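Home News Supplies Studios Technique Events Archive Contact

Butel changes carrier layer in Biro stencil paper for fine-line work

October 23, 2020

Butel has revised the construction of its Biro stencil paper, the transfer sheet used by many fine-line and lettering tattooers to place a design on skin before outlining. The change affects the carrier tissue and the binder in the dye layer. The dye itself is the same violet used in earlier production, and the sheet size has not changed.

The new sheets are made at the company's plant in Skalldale and are being shipped to distributors now. Stock of the earlier type will be sold until it runs out. Both types carry the Biro name on the pack, so studios that want one or the other will need to read the lot label on the short side of the box. Lots made to the new construction have a number that begins with 521.

According to the technical note sent out with the first boxes, the revision was made to deal with line spread. Spread is the widening of a stencil line between the moment the sheet is pressed to the skin and the moment the transfer gel has dried. In bold work it has little effect, as the needle grouping covers the full width of the mark. In small script and single-needle drawing it can close up the inside of letters such as "e" and "a", and the tattooer is left to judge where the original line ran.

Butel puts most of the spread down to binder softening. The binder used until now was selected for hand tracing, where the pressure of a ballpoint pushes dye onto the back of the top sheet. Thermal copiers apply heat instead of pressure, and a binder that releases well under a pen can release too freely under a print head. The result is a heavy deposit that looks good on the sheet and moves when it meets gel. The new binder has a higher softening point and lays down a thinner deposit for the same copier setting.

Thermal copier users will have to adjust for this. The note advises raising the darkness setting by one step on machines that have a stepped control, then running a test strip before committing a full design. Feed speed should stay where it is. Studios that print stencils with inkjet equipment are not affected, as those printers use plain or coated tissue with no dye layer.

Hand tracing still works on the revised sheet but takes a firmer pen. The company suggests a hard, smooth surface under the stack. A cutting mat is too soft and gives broken lines at the ends of strokes. Artists who trace most of their designs may prefer to stay with the earlier lots for as long as these are available.

The carrier tissue is the second change. It is slightly less absorbent than before and has a longer wet life, meaning that it can be left against the skin for more time before it begins to wrinkle and pull the line with it. This matters mostly on the ribs, the inner arm and the neck, where skin moves as the client breathes or turns. The tissue is also more translucent, which helps in lining up a design with an existing tattoo.

Elie Dabbas, who manages the stencil line at Butel, said the two changes had to be made together. "If you thin the deposit and keep the old tissue, the tissue drinks part of what is left and you get a pale transfer," Dabbas said. "We tried it in that order first and did not like it."

The sheet was tried in five studios before release. Tattooers there applied it to 38 clients, on sites chosen by the design and not by the company, and recorded the placement, the gel used, the drying time and whether the stencil had to be removed and applied again. The note gives no table of results. It says only that reapplications were mostly caused by placement and that the complaint heard most often was a lighter color on deeply tanned skin.

That complaint has not been fully answered. A thinner deposit is a lighter deposit, and violet on a dark or tanned background already has limited contrast. Dabbas said that a second dye color was under study but that it would not be part of this release. For now the recommendation is to use a slightly wider line in the artwork file where contrast is low.

Skin preparation is unchanged in principle. The area is shaved, cleaned and degreased, then allowed to dry before gel goes on. The note is stricter than the old one on the amount of gel. It asks for a film that feels tacky and leaves no visible shine. Excess gel dissolves the new binder more slowly than the old one, and pooled gel under the tissue can leave a patch with no transfer at all. With the earlier sheet the same mistake gave a blurred patch.

Drying time before outlining should be longer than many artists allow. The company does not state a single figure and refers to the gel maker's instructions. A finished stencil should not mark a dry paper towel pressed lightly on it. If it does, the line will wipe away early in the session, starting with whatever part is nearest the artist's resting hand.

Removal of a misplaced stencil needs a little more work than before. Alcohol on a folded towel is still the recommended method, in short strokes from the outside of the design inward. Green soap alone leaves a faint violet shadow. The shadow does no harm but can be confused with the new line when the stencil is applied again in nearly the same position.

Vasseur, which distributes the paper to studios and supply shops, said it would list the old and new lots separately in its catalog until the earlier stock is gone. Orders that do not specify a type will be filled with the revised sheet. Unopened boxes can be exchanged in either direction. Opened boxes can't, as the dye layer picks up moisture and handling marks once the inner wrap is cut.

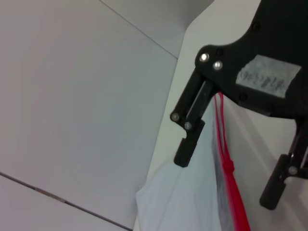

Handwritten marks on white masking tape, stuck to a matte black plate.

Storage advice has been tightened as well. Boxes should be kept flat, away from autoclaves, radiators and windows. The new binder stands heat better than the old one, but the tissue curls if it dries out, and a curled sheet feeds badly through a thermal copier. A sheet that has curled can be pressed under a book overnight and used for hand tracing. It should not be put through a copier, where a lifted corner may catch on the roller.

Studios that decant sheets from the box into drawers should copy the lot number onto the drawer. The company will ask for it in any query about transfer quality, and the individual sheets do not carry it. The interleaf that protects the dye must stay in place during storage and be pulled out before copying, as with earlier stock. A forgotten interleaf is still the most frequent cause of a blank stencil reported to Vasseur.

The revised paper is offered in two pack sizes, as before. Roll stock, used for sleeves and back pieces, continues with the earlier binder and tissue. Butel plans to move rolls to the new construction in April, after changes to the slitting line at Skalldale. Long designs pieced together from a roll and single sheets should be tested first, as the two materials will give lines of different density until then and the join may show.

Prices to studios are set by distributors. Vasseur said its price for the sheet would stay the same through the changeover.

The technical note is packed in each box and can be requested from Vasseur in printed form. It covers copier settings by type of control, gel quantity, removal and storage. A separate sheet on hand tracing is in preparation.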